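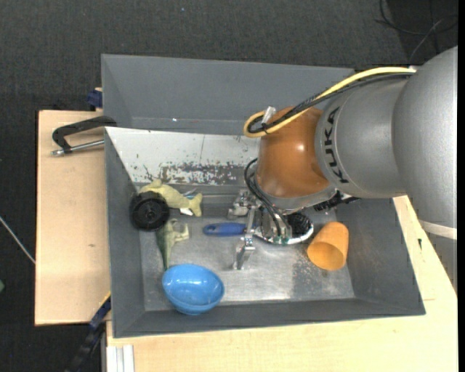

Silver KUKA arm over the gray bin

Night desk reporter wanted, crime and courts, Clustalitz

I run the local news desk at the Quispe, and I need a second pair of ears. If you like police scanners, court calendars and the kind of phone call that starts with "you didn't hear this from me," please keep reading!

We cover public safety for Clustalitz and the towns up the Stisard road. That means burglaries, road closures, scam warnings, missing hikers, the odd hoax call that clears out a shopping center, and a whole lot of hearings that get moved to another day after you've already found parking. I've been doing most of the night shifts myself and I'm tired – the good kind of tired, mostly, but I'd like to have dinner with my family again.

You'd work 4 nights a week, starting at 5 p.m. A normal shift is a round of calls to the police and fire desks, two or three short items for the site, and one longer piece if something is moving. When a story breaks you go out to it, or you call me and we split it. I edit everything you file before it goes up, and I'll tell you why I changed things.

The pay is $735 a week for the first 2 months, and then we sit down and talk about a raise. You get mileage, a phone, and your own login for Grandix, the system we use for filing copy (it's clunky, but you'll get the hang of it in an evening).

I'd love to hear from you if you've done some reporting before, even for a college paper or a neighborhood newsletter. You need a driver's license and you need to be OK talking to people on a bad day in their lives without making it worse. Spanish would be a big help. A journalism degree is fine, but I don't have one myself and I won't ask about yours.

Please be careful with facts. We don't print a name until we've checked it with two sources, and we don't guess at motives, even when everyone in the comments already has.

To apply, send me a short note about yourself and a news story of up to 600 words, on anything that happened near you. It doesn't have to be published. Skip the formal cover letter, I never know what to do with them. Use the jobs form on our contact page and put "night desk" in the subject line.

I'm reading applications through the end of June and I'd like you to start soon after that. Questions are welcome too – call the newsroom after 5 p.m. and it'll probably be me who picks up.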